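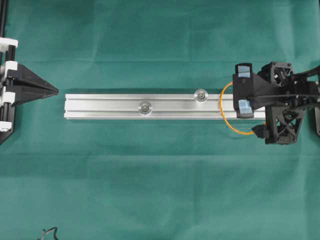 Morin wrote in after using the first edition of this section and asked for the routing task to be split from the bar set-up, with the cable rules kept on one page. In Morin's view most of the rejected episodes came from the cable being laid the same way every time, and very few from bad driving. The section below has been reordered to suit.

4. Recording cable routing episodes

4.1 Before you start

The task uses a slotted aluminum bar on the green cloth, with round metal parts screwed to it, and one thin flexible cable. An episode is one attempt at laying the cable around one of the round parts. Plan on 40 episodes per batch. Batches from the Prarwood bench and the Pivthorpe bench go into the same training set, so use the same steps at both.

1. Lay the cloth over the whole work area. Soft folds are fine. Pull out any fold high enough to catch a finger.
2. Set the bar down and check that every screw is tight. A part that turns under the cable spoils the episode.
3. Open the Iko recorder and choose the task name from the list. Do not type a new one.
4. Look at each camera view in turn. The wrist views should show both fingertips when the gripper is open.
5. Wipe the lenses with a dry cloth if a view looks cloudy.

CAUTION: Keep your hands outside the work area whenever the arms are enabled. Use the pause pedal before you reach in to move the bar or the cable.

4.2 Placing the cable

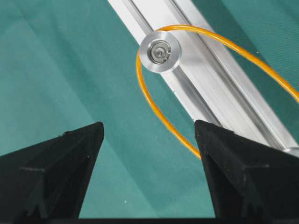 The starting position of the cable has to change from one episode to the next. If it always starts in the same curve, the model learns the curve and fails as soon as the cable lies differently.

1. Pause the arms.
2. Pick the cable up completely and let it drop onto the cloth or across the bar.
3. Straighten it only if it has knotted or is caught under the bar.
4. Step back, release the pause, and wait for the green status light in the recorder window.

Note: Starts where the cable already touches a round part are allowed. Keep them to 13 per batch and tag them "contact start".

4.3 Driving the episode

1. Press Record and hold still until the timer begins to move.
2. Bring the open fingers to the cable. Approach at a steady speed.
3. Close on the cable and lift it just clear of the bar.
4. Carry it around the part, keeping a little slack. Do not pull it tight against the rim.
5. Open the fingers, back away, and press Stop.
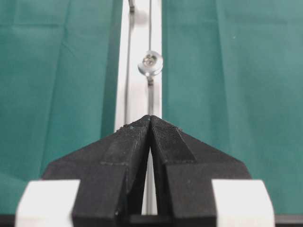
Missed grasps are useful. If the fingers close and the cable is not between them, open, back off a short way, and try again in the same episode. Tag it "retry". After a third miss, stop and mark the episode as failed. Failed episodes are stored separately and should not be deleted.

Do not touch the cable by hand during a recording, even to save a good run. The recorder has no way to remove that part later.

CAUTION: If an arm stalls against the bar, release the controls before you press pause. Pausing under load can make the arm jump when it is enabled again.

4.4 Checking the batch

Play back the first and last episodes at normal speed, and any others you tagged. Check these points:

- All views start and stop together.
- The side view has not shifted since the first episode.
- No view freezes or drops out.
- The tags match what happened.

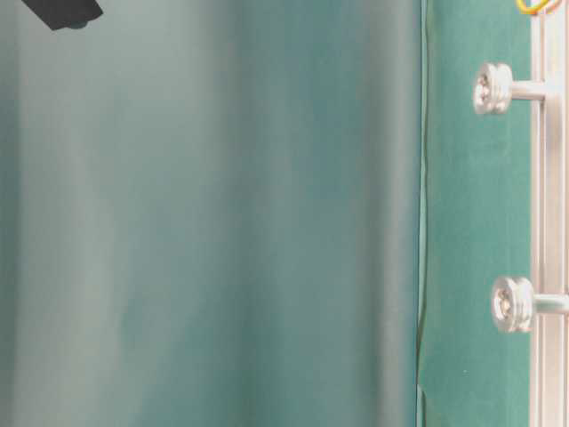 A side view can be blocked for part of an episode and still pass, as long as a wrist view shows the cable at the moment of the grasp. If every view is blocked at that moment, mark the episode "no view" and record a replacement.

Upload from the recorder, leaving the window open until the count on the server matches the count on the bench. A full batch takes up to 300 GB. The bench drive holds 700 GB, so clear the old batch once its upload is confirmed.

4.5 Changing the bar

Turn or move the bar after each batch and write the new position in the notes field. Changing which round part is the target counts as a new task variant; see section 5.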